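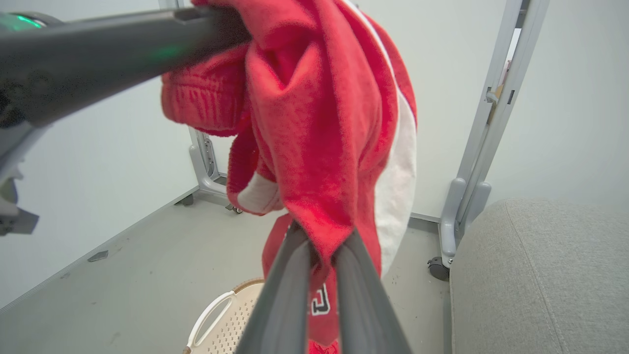 *A red top with white trim. Red is a color that never whispers!*

# How Do Designers Pick the Colors in a Room?

Have you ever walked into a room and felt sleepy right away? Or walked into a different one and wanted to bounce off the couch? I have, lots of times, and I used to think it was just me being weird. Then I started decorating rooms as a job, and I found out that color does a big part of that work.

So let me tell you how I pick colors, and then you can try it in your own room (ask a grown-up before you open any paint, please).

## Warm colors and cool colors

Designers sort colors into two big families. Red, orange and yellow are the warm ones. They make us think of fire and sunshine. Blue, green and most purples are the cool ones, like lakes and shady trees.

Warm colors seem to come toward you. If you paint the far wall of a long, skinny room dark orange, that wall looks closer, and the room feels less like a tunnel. Pale cool colors do the opposite – they seem to back away, so a tiny room can feel bigger. The walls haven't moved an inch! Your eyes are just being fooled a little.

## The big, medium and small trick

When I did my very first bedroom, in an apartment on Malley Street, I used nine colors. Nine! I loved every one of them and the room looked like a spilled bag of jelly beans. The kid who lived there was very polite about it. I came back on Thursday and started over.

Now I stick to three most of the time. One color gets the big job, which usually means the walls. A second color gets a medium job, like the curtains, the rug or the bedspread. The third one gets a small job, and this is where you can be really wild. A hot pink lamp! A lime green pillow! A little bit of a loud color goes a long way, and if you get tired of it you only have to swap one pillow.

Things you use every day count too. Your toy bins, your trash can and the blanket at the end of your bed are all part of the picture, so think about them when you choose.

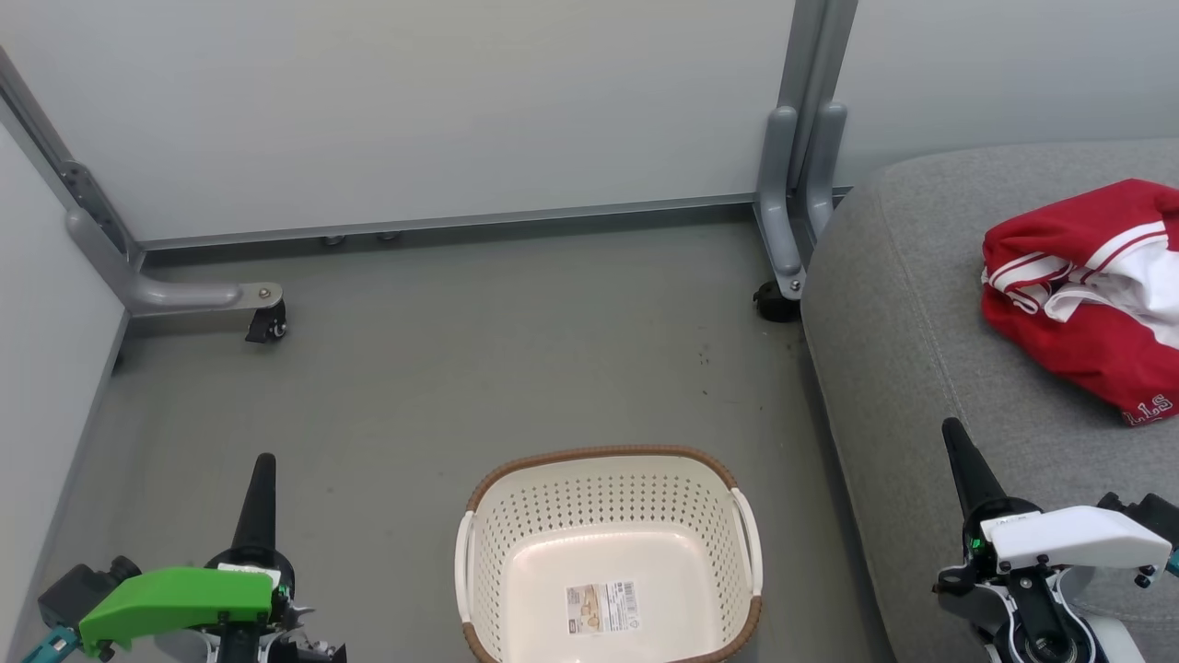
White is the color people forget to count. They say, "Oh, I'll just have white," as if there were only one. I once had a paint fan from a store called Broketti, and it had 41 whites in it. Some were a tiny bit pink, some were a tiny bit blue, and one looked exactly like vanilla ice cream. Hold two of them side by side and you'll see it. Look at only one and your brain says "white" and goes off to think about lunch.

## Why does the color keep changing?

Light is sneaky. Morning sun and evening sun don't look the same, and neither do light bulbs. Some bulbs are yellowish and cozy, others are bluish and bright. I painted a hallway at the Kuststead library a lovely soft gray, and when the lamps came on at 5 o'clock it turned kind of purple. Oops.

That's why I test first, every single time:

1. Paint a big piece of cardboard with the color.
2. Tape it to the wall.
3. Look at it at breakfast, after school and at bedtime.
4. Move it to a darker corner and look again.

If you still like it after all that, you've found a good one.

## Try it without any paint

Draw your room on paper and make three copies. Color the first with warm colors, the second with cool colors, and the third with any mix you want. Then tape them up and ask your family which room they'd like to nap in and which one they'd pick for a party. My guess is that they won't all agree, and that's my favorite part of this job – two people can stand in the same blue room, and one says "calm" while the other says "chilly."

My own bedroom is dark green, by the way, with one mustard yellow chair.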